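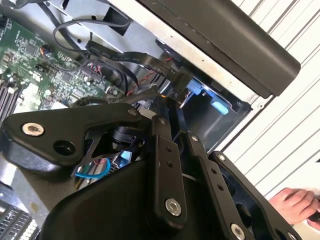 Inside an open desktop case.

Is it worth cleaning a six-year-old desktop before selling it?

Posted by Nazma Bhuiyan

I'm moving from Ilville to Nemham in July and the desktop is not coming with me. My brother-in-law says a buyer will pay more if the inside is clean. My brother-in-law also once waxed a lawnmower. Do people look in there? And what do I do about the drive, which has 871 photos of my old cat and all of my tax returns?

PraseloPete

just vacuum it

Christos Fragkou

Please don't just vacuum it. A household vacuum can build up static right at the nozzle, and then you're selling parts. Get a can of compressed air, shut the computer down, unplug it, and take it outdoors unless you enjoy dusting. Hold the fan blades still with a finger while you spray. Short bursts, can upright. Figure on 30 minutes, most of it spent looking for the screw you dropped.

Do buyers look? The ones who ask for a photo of the inside do, and they're the ones who show up with money. I've sold a few of these and the clean ones went faster. I can't swear they went for more.

For the drive, copy the cat and the taxes somewhere else first, then open a few of the files to make sure they copied. After that, either use the full reset that cleans the drive (the quick one leaves too much behind) or pull the drive and sell the thing without it. I'd pull it. Say so in the listing, or you'll get messages at 9 p.m. asking why it won't start.

Seneviratne

Agree on pulling the drive. Also sign out of everything before you wipe it -- I forgot once and had to cancel a music subscription to stop a stranger's polka from showing up in my history. Keep the power cord with the computer, people will knock off up to 30 dollars over a missing cord.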